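Packing again

Jun 14, 2018

Print | E-mail

OK quick one, train is at 6 and I've done nothing. Well, half of nothing.

Going up to Jaststead for Mahsa's thing. Four days. Told myself one bag this time, the small one, after February when I dragged the big suitcase up every stair in that guesthouse and wore maybe a third of it. Arnel still brings it up.

So. Rules for me. No second pair of jeans. No "just in case" sweater (it's June!!). One book and it has to be a paperback. Shoes I can walk in, becuase Roya says the place is 30 minutes from the station on foot and there's no bus after dark.

Ticket was 400 less than last time, no idea why, not asking. Seat 13 which I'm choosing not to think about.

Still have to: water the tomatoes, find the charger, call Yusri back about the cat. He has the key but not the new code for downstairs. Also the cat is off the fish food again, so chicken only, and he'll need to hide the bag or she gets in to it.

Oh and long sleeves. Mahsa says evenings get cold by the water and I never beleive her and then I'm freezing on a porch in somebody's fleece. Taking two shirts. Two! That's it.

Back Monday, will post then if the wifi holds up.

3 comments | 2 shares

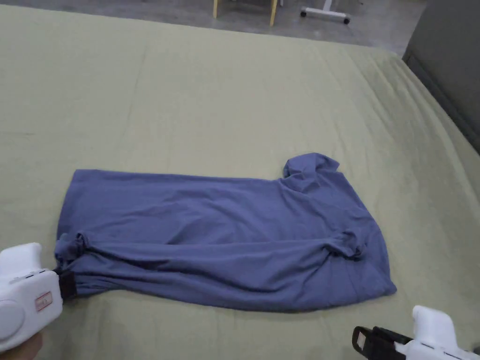
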